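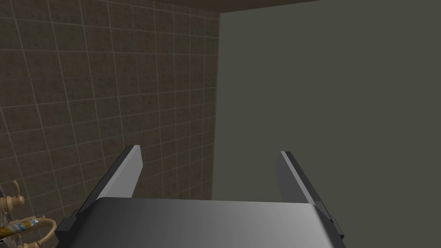
Sim & Learning > Methods and Results
Thread: Wrist camera only policy, 2,296 sim demos, what the filter did

skelell_fan
Posting this because a few people in the August thread wanted numbers. I collected 2,296 demonstrations in simulation with the virtual camera mounted on the wrist. Household rooms, household objects, one gripper. After filtering I kept 1,819 and trained on those. No overhead view, no depth, just the wrist view and finger width.

The filter drops an episode if the object shifts in the fingers by more than a set angle between the first closed step and the last step. I trained one policy with the filter and one without, same settings, 8 seeds each. The filtered policy did better on all the long objects and did no better on cups and boxes.

brudley
What counts as the first closed step? If you take it from the command signal, the fingers may still be moving. I had that problem and threw away a lot of good episodes before I caught it.

skelell_fan
Finger width, not command. It has to hold the same value for 2 steps in a row before I call it closed.

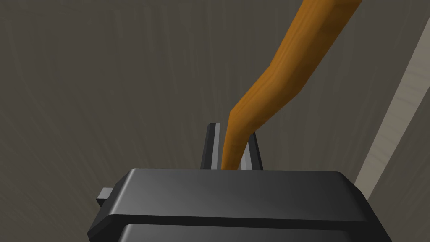 Kanchan Maurya

I worked on the filter with skelell_fan, so I can add some detail. Angle is measured from the object pose in the simulator, relative to the gripper body. It doesn't use the image at all. That was a choice. We tried an image based version first and it kept flagging episodes where only the shading on the object had changed.

The objects that fail the filter most are long and held near one end. The contact patch is small and the weight is all on the other side of it. If friction is set a little low, the object rotates slowly for the whole episode. The episode still gets marked as a success, and the policy learns that a drooping object is fine.

zutano
I don't agree with dropping them. A real gripper slips too. If you remove every slip from training, the policy never sees a recovery. You have made the data cleaner and the task easier, and then you report that the score went up.

Kanchan Maurya
The test set was not filtered. Same test episodes for both policies. I agree about recovery in general, but these demos contain no recoveries. The scripted expert doesn't react to slip, so all you get from those episodes is slip with nothing done about it.

zutano
OK, that is a fair point about the expert. Then I'd say the fix is a better expert. The filter is a patch.

brudley
It can be both. Not everyone has time to rewrite the expert.

mạch_lab
Question about shape. Are your long objects all straight? We saw very different results with straight rods and with anything that had a bend in it.
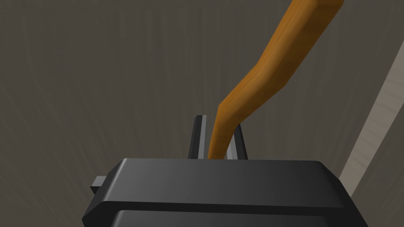 skelell_fan
The grasp sampler is where shape comes in. It picks candidate points along the object's main axis and scores them by how parallel the two contact faces are. For a straight rod almost every point scores well. For the bent stick it puts the fingers on the narrow lower end, below the kink, and the wider part goes off diagonally to the upper right. That grasp scores well on contact but it is poor for balance, and the sampler has no term for balance. So no, they are not all straight, and the bent ones lose more episodes to the filter.

mạch_lab
Same as ours then. We added a penalty on the distance between the grasp point and the center of mass. It helped, but the sampler started choosing spots that were too wide for the fingers, and we had to cap the width separately.

skelell_fan
Did you tune the weight on the penalty per object or use one value?

mạch_lab
One value. Per object was slightly better and not worth the work.

zutano
I would still like to see a run with a random subset of 1,819 episodes in place of the filtered set. Right now the two policies differ in data size as well as in content.

Kanchan Maurya
We have that run at one seed only. It came out below the unfiltered policy. I don't want to lean on one seed, so I left it out of the results. The other seeds are in the queue.

brudley
Please post it even if it goes the wrong way.

Kanchan Maurya
Will do. Same thread.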